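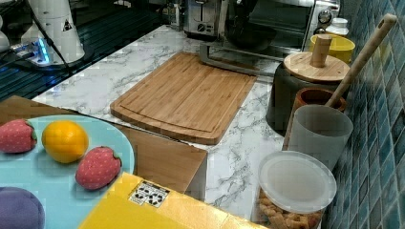

The first thing Rosalie Rüegg did when she took over the little rental kitchen in Betovthorpe was to stand in it with a cup of coffee and do nothing at all. She wanted to see where her hands went. They went to the stretch of counter in the middle, the bit between the appliances and the wall, and that was where she put the cutting board. It hasn't moved since!

I love kitchens like this. I've spent thirteen years writing about big ones, with islands you could land a plane on and drawers that close themselves, and the ones I go home thinking about are nearly always small and run on one good length of counter. Rosalie had 1,625 dollars to spend on hers, and the better part of it went on the wall. She had fallen for a blue-green mosaic in a catalog from a shop called Zuvden, the kind with little squares that never quite match, and she tells me she laid it herself over a string of very late evenings with the radio on. I asked if she'd do it again. She said yes, with a better sponge.

The grout is the part she's proudest of. She mixed four test batches on a scrap board, let them dry on the windowsill, and went with the light one, so every square gets its own outline. Around eleven in the morning, when the sun comes over the roof of the house next door, the whole wall wakes up. Grays turn blue and blues turn nearly green, and you find yourself leaning on the counter looking at a wall (I did this twice, and was offered toast both times).

Then there's the row. Everything she reaches for while cooking stands along the back against the tile: spoons in a brown crock, a canister with a big knobbed wooden lid, cups and bowls wherever they fit. It's a habit she picked up from her grandmother, who believed a cupboard door was a thing that came between you and the salt. 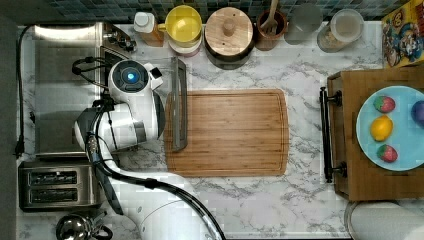
Shigeru Kinoshita thinks the row is a mistake. Keep things out on the counter, he told me over the phone, and in a month you are dusting jars instead of cooking. He allows himself a kettle and a knife block and puts the rest away every night, and he says a bare counter is the best invitation to cook there is.

I can see his side – I've wiped down enough sticky bottles. But I think it depends on how deep the counter is and how honest you are about what you use. Rosalie's rule is simple. If she hasn't picked a thing up since the last time she bought milk, it goes in the hall closet. The pepper grinder she got from Meijer went in there in September and has yet to come back. The closet, I should add, is a disaster, and she was quite happy to show me.

What makes the row work is that it's only one thing deep, more or less, and it stays behind the board. The front half of the counter belongs to chopping, rolling and putting down the shopping. She oils the bamboo when it starts looking thirsty and stands it on edge overnight to dry, then back it goes to its spot, groove side up for tomatoes. 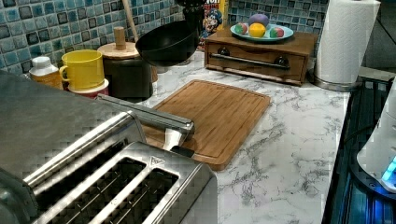 Color was the other thing I wanted to talk about, and she lit up when I brought it up. Her idea is that the big surfaces should be calm and the small stuff can shout, so she never worries about buying a mug she likes. The yellow one by the tile is a good case: one loop-handled mug, perched on top of a white container with a red band, and it warms up that whole cool teal-and-gray corner. Take it away and the wall looks a degree chillier. She swaps these bits around all the time, and it costs next to nothing. Her last find was a bowl from the Skotden flea market, haggled down by her friend Simão Sampaio, who then tried to keep it.

If you want to try it at home, start with the board. Put it down where you naturally stop, leave it there for a week, and only then decide what deserves to stand behind it. Go easy on the matching sets. Let the toaster sit close enough that you can butter on the wood, and keep a damp cloth handy for the crumbs. Rosalie is already eyeing the wall by the window, and she has half a box of tile left over.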